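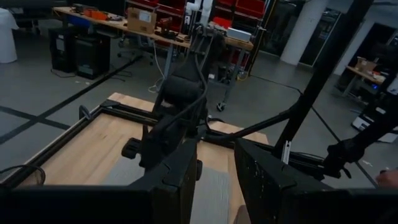
Giving up the car, three months in

We sold the car in May and I said I would write something once the first 90 days were up. The total spent on getting about in that time was 1,214, and more than half of that was one set of train tickets to Callach for a family do. The rest went on buses, two taxis and a new back tyre for my bike.

The number 13 bus is the one I use most. It leaves the bottom of our road at ten past seven and gets me into Florkach before eight, if the roadworks by the bridge are behaving. Coming home is slower. I have read four library books I would otherwise not have started.

Shopping took some sorting out. I used to do one large trip a fortnight and now I do small ones, with a rucksack and one bag for the handlebars. We waste less salad. Cat litter is the awkward thing, and I now have that delivered.

What I miss is being able to leave late. The last bus back from Callach goes at 9.40 in the evening, so we have walked out of one film before the end - a poor film, but still.

The insurance refund came through last week. I have put it towards some proper waterproof trousers for the winter.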